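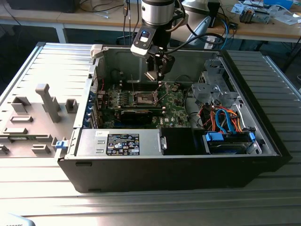 A Dell motherboard with its CPU socket empty.

The Long Goodbye of the Blogroll

Dénes Bíró still keeps 200 links down the right side of his blog, and in July he clicked on every one. It took him most of a Friday. He found a dentist, two casinos and a very moving farewell post from a woman who then kept posting for six years.

Bíró writes about bus routes in and around Sokcombe, a subject he admits has a ceiling. His host is Matside, which still offers a hit counter in the shape of an odometer. On the day we talk it reads 1625, and he would like it noted that up to 20 of those visits are not him.

So why keep a list of other people's blogs when most of them have packed up?

"Manners," he says. "They linked to me first."

Csenge Vass took the opposite view and cut hers to 12. Her blog, Brullier, covers soup. Within a week she'd had three wounded emails, one from a man whose last post was a recipe for leeks he had promised to finish after lunch. She put him back. The leeks are still pending, and Vass checks on them most mornings with her coffee.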